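Explore > Around the House > Kitchen Jobs > Clearing the Plates

Clearing the Plates: Where Do They Go After Dinner?

Every plate in your house makes the same trip over and over. It goes from the cupboard to the table, from the table to the sink, and from the sink back to the cupboard. This page is about the middle part of the trip, when the meal is over and the plates have to be gathered up.

Scraping comes first

Before plates can be stacked, the leftover food has to come off. Use a fork or a rubber spatula and push the scraps into the trash or the compost pail. A bit of sauce is fine. A chicken bone is a problem, because the next plate will sit on top of it and tip.

Put the forks, knives and spoons in a cup or a bowl by themselves. If you leave a fork between two plates, the top plate rocks back and forth like a seesaw.

Why plates stack

Look at a dinner plate from the side. It isn't perfectly flat. The middle is low and the rim is raised. Turn a clean one over and you will often find a ring on the bottom, called the foot. When you put one plate on another of the same shape, the bottom of the top plate sits down into the low part of the plate beneath it. The rim keeps it from sliding very far. People call this nesting. Bowls and measuring cups nest too.

Plates of different sizes can still be stacked. Put the biggest on the bottom and the smallest on top. If a big plate is on top of a little one, its edges hang out over nothing, and a bump on the edge can flip it.

How high should a stack be? For carrying, a grown-up might manage 5 dinner plates made of china. You should start with two. Plates are heavier than they look once there are several of them, and it is hard to see your feet over a tall stack.

Using a tub

In a busy restaurant, the person who clears tables often carries a plastic tub, sometimes called a bus tub. The word "bus" here has nothing to do with the kind you ride to school. It comes from "busser," the name of the job.

A tub is handy at home too. It has walls, so the stack can't slide off the side the way it can from a tray. It also catches drips. Many tubs are wider at the top than at the bottom, and the slanted sides make it easier to lower things in.

Try it with plates in different colors, such as pink, cream, purple and light blue. Set the tub at the back of the table and spread the plates out flat in front of it. Start the stack with one plate in the middle of the tub, then add the others one at a time.
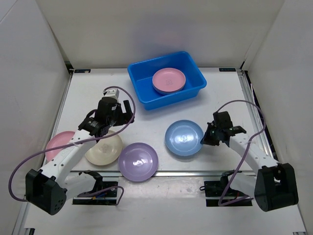

Lower each plate until you feel it touch the one below, and then let go. Dropping it the last inch makes a loud clack and can chip china or glass. Keep your fingers on the rim. If they are underneath, they will get pinched between the two plates.

When all the plates are in, push down very gently on the top one. If it wobbles, something is caught in the stack or a plate is crooked. Take them out one by one until you find it.

Ask an adult to help you lift a full tub. Hold it on both sides, close to your stomach, and walk.

Words to know

Rim: the raised edge that goes all the way around a plate.
Foot: the ring on the bottom that some plates stand on.
Nest: to fit one thing inside another of the same shape.
Busser: a person who clears tables in a restaurant.

Something to try

Find a plate and a flat cutting board. Slide a second plate on top of each one and give it a small push with one finger. Which one moves farther? Write down what you see.

Text by Esperanza Achterberg. Checked by Preben Lykkegaard.

Contact Us | © Oldale Children's Pages | Back to top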